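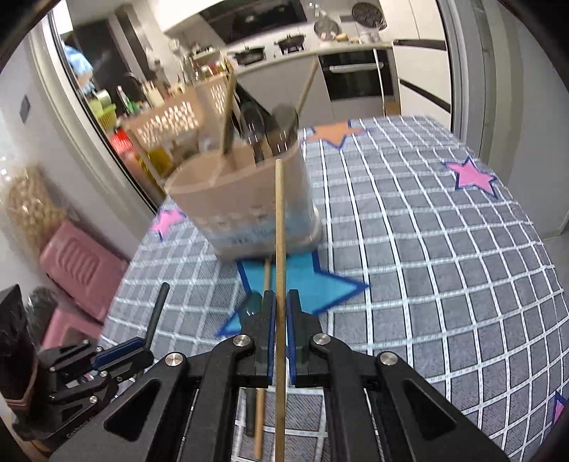 4. What the Authorization Language Bought

Most of the literature on space legislation treats an authorization act as a letter to oneself: sincere, well organized and rarely opened again. Bhattacharjee made this point with more tact in her review of program language, where she sorted bill provisions into those that direct an agency, those that encourage it, and those that "note with interest." The third group was the largest. We kept her sorting and added a fourth group for provisions that ask for a report, which she had folded into the second.

Our sample holds 88 provisions touching on robotic servicing and surface work. Of these, 28 named a program outright. The others spoke of "capabilities," a word that commits a lawmaker to very little and looks fine in a newsletter. We then checked each of the 28 against the spending bills that followed. In 24 cases the program received some money, though often less than the authorizers had in mind, and in two of those the sum would not have covered the travel to the hearing.

Figure 1. Tabletop handling: an upright wooden chopstick between the padded fingers of a black parallel gripper.

The two best-known cases pull in different directions. The Olton refueling study was authorized in warm terms, funded late, and renamed before its first review. Its managers told Tawhiri, in interviews she carried out in July, that they had learned to read the bill only after the spending committees were done with it. Wultville, a smaller lander effort, was never authorized at all. It appeared in a spending report as a single sentence, was paid for in full, and went on to outlast its chief sponsor's career. Anyone who wants a firm rule from this pair is welcome to try.

Reports are a separate matter. Agencies answered most requests for them, usually after the deadline and in a tone of great patience. Baert argues that the requests work as a mild form of oversight, and that a program office behaves better when it knows it will have to write something down. Damard is less generous and calls them homework. Our own reading of the replies supports both views, sometimes on the same page. Several replies repeat the wording of the original request for a paragraph or more before reaching a number, and one never reaches it.

We did not try to measure what lawmakers privately expected. Staff turnover made that hard, and the staff who remained gave answers that improved with each retelling. Section 5 turns to the spending reports themselves, whose footnotes did more steering than the bills.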